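2.3 Planning your order

Complete these steps before you send the order form to Skundstead.

1. Measure the tabletop. Leave 50 cm clear on the side where the cable loops out from the wrist.
2. Price the arm and gripper module as separate lines. They carry separate warranties.
3. Add 5 spare cable ties per arm and one spare wrist cable. 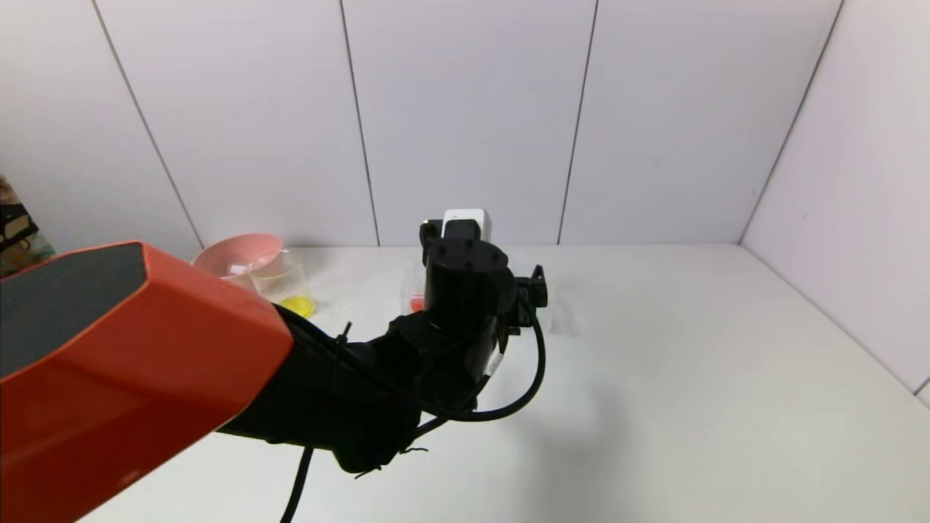
4. Set aside roughly 84 hours of staff time for the first month - most of it goes to setup.

Note: Wall panels ship separately.

Caution: Do not order a longer cable to save on mounting work.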